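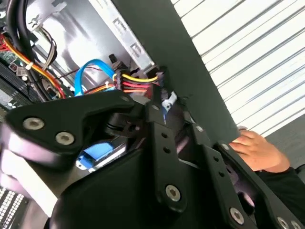

6.3 Setting the gripper up for cable work inside an open case

This section covers the two-finger gripper on the Hinow bench cell when it is used to unplug and reseat drive cables in desktop computers. For bare boards, see 6.4. Allow 30 minutes for a first set-up.

CAUTION: Shut down the computer and disconnect its mains cord before the arm is brought near the case. Put the arm in hold before you touch the finger links. The links can close on a fingertip even at the lowest speed setting.

Before you start

You need the hex key set from the tool drawer, a soft brush, a lint-free cloth and a spare pair of finger pads. Cable ties can stay on the power wires if the plug you want still has slack.

Procedure

1. Place the case on the bench with the open side toward the arm. Push it against the stop and clamp it by the outer panel. Do not clamp on the drive bracket.

2. Jog the arm to the park point above the case. Check that the wrist camera window is clean.

3. Press Hold and wait for the steady amber light.

4. Check each hex-socket screw on the finger links with the matching key. A screw that turns under light finger pressure must be taken out, cleaned and refitted with thread lock. Do not tighten the pivot screws past the point where the link moves freely.

5. Wipe the finger pads. Replace a pad that is torn or has come away from its link.

6. Steady the link with one hand and move it through its travel with the arm still in hold. It should move without a catch. If it catches, look for grit at the pivot and brush it out.

7. Take your hand out of the work area. Release Hold and run program 23 (open and close, no load).

8. Jog down toward the power connector in small steps. Stop at each step and look for wires between the links.

9. Teach the approach point with the fingers open and clear of the connector body. Save it under the case model.

Note: Data cables often stand up in a loop over the drive. Teach the path to one side of the loop. A link that passes through it will pull the plug sideways on the way out.

Note: Grip the plug body only. If the fingers can reach nothing but the wires, unplug that connector by hand and mark it as manual in the job sheet.

Error 264

Error 264 means that the finger position did not match the command during closing. Press Hold, open the fingers from the pendant and check for a trapped wire. If the error comes back with the gripper empty, repeat steps 4 to 7. If it still comes back, take the gripper off the wrist and send it to the Mirnisthorpe workshop, attention Katsuhiko Hirose.

Upkeep

Repeat steps 3 to 6 after every 9 cases. Enter the result in the cell log with your initials. Pad part numbers are listed in Appendix C.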